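Sarbridge firm offers two-arm sorting cell for monthly rent

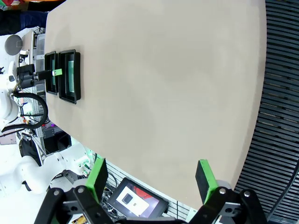 One arm of the Rikholm cell holds a small green piece over the black trays. Photo: Aurelio Figueroa

11/1/25 – Small workshops in Sarbridge can now rent a robot cell with two arms instead of buying one. The local firm Plaltard has started to offer the cell, called Rikholm, at a price of 3,000 euros per month. The price includes delivery, installation and 2 days of training for the staff.

The cell is made for light work such as sorting small parts, filling trays and passing pieces from one place to another. Both arms work at the same table and can be taught by hand: the worker moves the arm to the wanted position, presses a button and goes on to the next step. According to Plaltard, a simple task can be prepared in one afternoon.

"Many of our customers have orders which change every few weeks," said Hüsnü Şimşekoğlu, who leads the rental service. "They asked us for a machine that they can give back when the order is finished."

The shortest rental period is 5 months. During this time, a technician answers calls on working days, and worn finger pads are replaced without extra cost. Trays are not included in the price – customers can bring their own or order them from Plaltard separately.

The first customer is Šimkus, a maker of door locks with 20 employees. The company has used a trial cell since April for putting small parts in order before assembly. Its production manager is satisfied with the arms but would like a shorter contract. He also mentioned that the first week was slow, as the workers had to learn how to place the trays always in the same position.

Plaltard says that a version with a larger table is being prepared. The price for it is not yet decided. Workshops that want to see the present cell can arrange a visit to the showroom in Sarbridge by telephone or through the company's website.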